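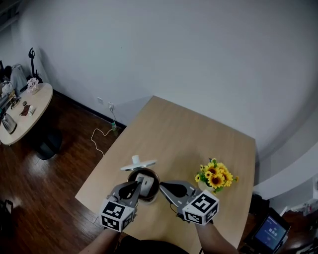

Where do people put a lid once they have taken it off a container? In most of the households we studied, it went down on the nearest clear patch of the same table, usually behind or beside the container it belonged to.

3.2 Lids and small surfaces

The Birkell study looked at how everyday objects share table space in small living areas. Households were visited in December and again two months later, and 30 of them completed both visits. Each home had a main table and at least one smaller surface within reach, such as a side table or a low shelf.

Figure 3. A dark round container with its white lid set down behind it. A small vase of sunflowers shares the table, and an electric kettle stands on the round side table.

Items used daily tended to gather on the smaller surface. Kettles, cups and small personal items were recorded there more often than on the main table, which residents preferred to keep free for tasks. Flowers were the main exception. Residents moved them toward an edge when they needed room but seldom took them off the table, a pattern also noted in the earlier Brastari survey.

The location of wall sockets had a clear effect on these choices. In 70 percent of homes, the side table stood on the same side of the room as the socket in regular use. Charging cables were commonly left across the floor between uses, and residents rarely mentioned them when asked what they would tidy first. Differences between the Van Beek and Plemetti apartments are taken up in the next section.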